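Dallholm Dining Room: Frequently Asked Questions
Last revised 1st September

Bookings

How far ahead can I book?
Tables are released on a rolling basis, 40 days ahead, at noon. Bookings for two to eight people are made through the online form. Larger groups go to the private room and are handled by email (see Groups, further down).

Is there a waiting list?
Yes. The booking form offers it automatically when a sitting is full. Offers are sent by text message in the order the requests were received and lapse after one hour. Joining the list does not commit you to anything.

Do you keep tables for walk-ins?
The counter is not bookable. Seats there are given out at the door from opening time and carry the full à la carte menu. The tasting menu is not served at the counter.

What happens if I am late?
A table is held for 20 minutes. After that it may be released, and we will try the telephone number on the booking before doing so. Tasting menu guests arriving late may have courses shortened to fit the sitting.

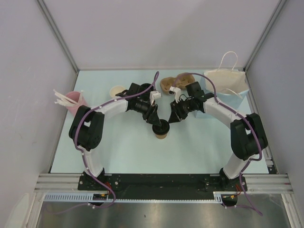
What is the cancellation policy?
À la carte bookings can be cancelled without charge up to noon on the day. Tasting menu bookings require 48 hours' notice, after which the deposit is retained. A reduction in party size counts as a partial cancellation and is treated the same way. Deposits may be moved to another date once.

Menus

Who is cooking?
Eldana Yimer is head chef. Mahfuz Uddin is responsible for pastry and bread. The menu is written by both and is reviewed at the start of every month, with smaller changes made according to supply.

What is the difference between the two menus?
The à la carte menu lists starters, mains, sides and desserts, priced separately. The tasting menu is a set sequence served to the whole table. It cannot be combined with à la carte at the same table. The last order for the tasting menu is one hour earlier than for à la carte.

Why does the online menu differ from the one I was given?
The online version is updated weekly. The printed version is updated daily. Where the two disagree on a dish or a price, the printed version applies. Fish is listed on the printed menu by species and catch method, and these details are omitted online as they change too often.

Is there a children's menu?
No. Half portions of most mains are available at 60 per cent of the listed price. Dishes cooked on the bone and shared dishes are excluded. High chairs should be requested at the time of booking.

Where does the meat come from?
Lamb and beef are bought as whole or half carcasses, and the cut on the menu changes through the week as the carcass is used. A particular cut cannot be reserved. Poultry is delivered daily.

Dietary requirements

Which diets can you accommodate?
Vegetarian, vegan and gluten-free versions of the tasting menu are available with 24 hours' notice. The à la carte menu is marked with the usual codes: V, VG, GF, DF. A code in brackets means the dish can be altered to comply, and the alteration must be requested when ordering.

Is the kitchen free of nuts?
No. Tree nuts, peanuts, sesame, shellfish, egg, milk and wheat are all handled in one kitchen. Separate boards, pans and a dedicated fryer are used for gluten-free orders. Traces cannot be excluded. Guests with a severe allergy should email before booking and will receive the current allergen matrix.

Can the flavour or seasoning of a dish be altered?
Finishing salt, chilli and dressings can be left off. Stocks, cures and braises are made in advance and cannot be changed.

Drinks

Can I bring my own wine?
Yes, on weeknights only. Corkage is charged per 750 mL bottle, with a limit of two bottles per table. Wines already on our list are not accepted. Magnums count as two bottles.

Is there a non-alcoholic pairing?
Yes. It is made in-house from juices, ferments and teas, and is priced at half the wine pairing. Some components contain residual alcohol below 0.5 per cent. A version without ferments can be prepared on request.

Groups and private dining

How is the private room charged?
There is no room hire fee. A minimum spend of $1780 applies at lunch and $2000 at dinner, food and drink combined. Any shortfall is added to the final account as a room charge. Gift cards may be used towards the minimum.

Who do I contact about a group?
Dede Issahaku manages group bookings and replies within two business days. Include the date, the number of guests, the preferred sitting and any dietary requirements known at that stage. Final numbers are due 4 days before the event.

Can we bring a cake?
Yes. A plating charge per person applies. Cakes must be labelled with a full ingredient list and are stored separately from our own desserts.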